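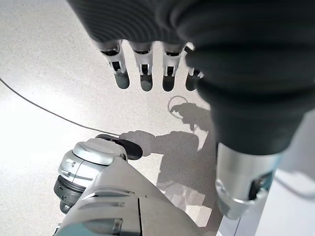 Photo: Anqi Wei / Rillcombe

Ticket: Booking confirmation emails not arriving
Opened by: Hanna Kozłowski, front desk
Assigned to: Wagner Fontes
Opened: 9 Aug 2023
Status: Closed

Hanna Kozłowski
Three people have rung this morning to say they booked a room through the website and got no email. The bookings are in Cilla and the payments have gone through. I have asked all three to check their junk folders and there is nothing there. I can resend by hand from the booking page and that does arrive.

Wagner Fontes
Thanks. Can you send me the booking references and tell me which email providers they use? Please carry on resending by hand for now.

Hanna Kozłowski
References sent to you separately. Two are on work addresses and one is a personal one, all different providers.

Wagner Fontes
The mail log shows nothing sent for any of those bookings, so the providers are not the problem. Cilla puts each message in a queue and a job sends them in batches. The queue has 300 messages waiting. Restarted the job. It sent 21 and stopped again with a timeout.

Manual resends skip the queue, which is why yours get through.

Wagner Fontes
Tried the following:
Raised the timeout from 300 to 500 seconds. No change, stops at the same message.
Sent a test to my own address outside the queue. Arrived.
Looked at the message it stops on. It is a group booking from Walczak and the attached PDF has no content – the file is there but it is zero bytes.

Moved that message out of the queue and started the job again. It is running.

Eugeniusz Sikora
Will people who already had a manual resend now get a second copy?

Wagner Fontes
Yes. I can't easily pick those out. If anyone asks, the booking is only in there once and they have not been charged again.

Hanna Kozłowski
One of this morning's callers has just confirmed hers came through. I'll email Walczak their confirmation myself.

Wagner Fontes
Queue is empty. Cilla now skips any message with an empty attachment and writes it to the error log. Still don't know why the PDF was blank, so I have opened a separate ticket for that with Kazimiera Bednarek. Closing this one.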